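Ticket 3931: Label printer drops off the network overnight
Reading time: 3 min

Status: Closed
Site: Grirham warehouse
Opened by: Nkechi Babalola
Opened: Dec 15, 2018

Symptom
The Pimier label printer in dispatch prints normally until the evening shift ends. In the morning the queue shows it as offline. Power cycling brings it back. Jobs sent overnight stay in the queue and print in the wrong order after the restart.

Checked so far
Network cable swapped, no change. Switch port moved, no change. Driver reinstalled on the dispatch PC. Firmware is build 2634, same as the unit in returns, which does not drop.

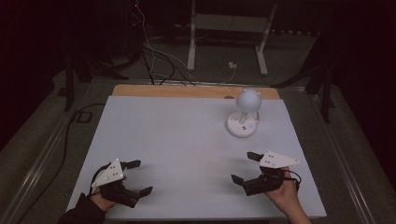
Gobnait Mac Giolla: Compare the lease time on the two printers before touching the driver again. Returns has a fixed address. I don't think dispatch was ever given one.

Findings
Confirmed. Dispatch was on DHCP and returns was static. The printer enters sleep after 300 seconds idle and does not renew its lease while asleep. By morning the address has been handed to another device, and the queue still points at the old one.

Fix
1. Reserved an address for dispatch on the Lenlow router.
2. Deleted the old queue and created a new one on the reserved address.
3. Turned off deep sleep in the printer menu. Normal sleep left on.
4. Cleared the stuck jobs and asked dispatch to resend them.

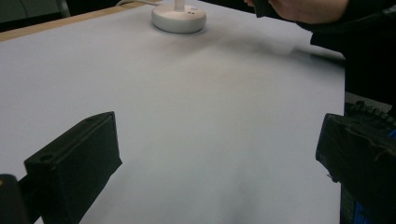 White stem and round base on the white tabletop.

Monitoring
Left open for 3 nights. Printer answered ping each morning and the queue stayed online. The Ó Gríofa order labels came out in sequence. Firmware update deferred to April.

Related tickets
Returns printer: labels feed one blank between jobs
Dispatch PC: default printer resets at login
Lenlow router: how to reserve an address

Contact the service desk | © 2018 Grirham IT | Back to top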